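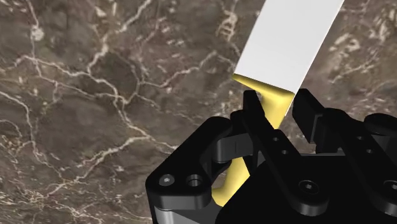 Grimgate Binder
Simulated grasp recording for learning systems

Binder records grasp examples in simulation and writes them out as training episodes. An operator drives a two-finger gripper model from a workstation. Each episode holds the wrist view, joint positions, finger opening and a text label for the task.

Object sets
Binder ships with 2 object sets, Kitchen and Workshop. Kitchen includes bladed tools with colored handles, to be picked up by the handle. Surface textures, marble among them, are swapped between episodes. Object pose is drawn again at every reset.

Specifications
Episodes per session: up to 200
Arm model: 6 joints
Operator stations per license: 2
Labels: typed at session start, editable afterward
Failed grasps: kept and flagged; excluded from export by default

Compatibility
Reads scene files from Sullwood 2 and later. Scenes built in Mahmoud must be converted first. The converter is included.

Ordering
Licenses are issued per site. For evaluation copies and custom object sets, contact Tomos Kemeys, Grimgate product desk.

Page revised May 18, 2022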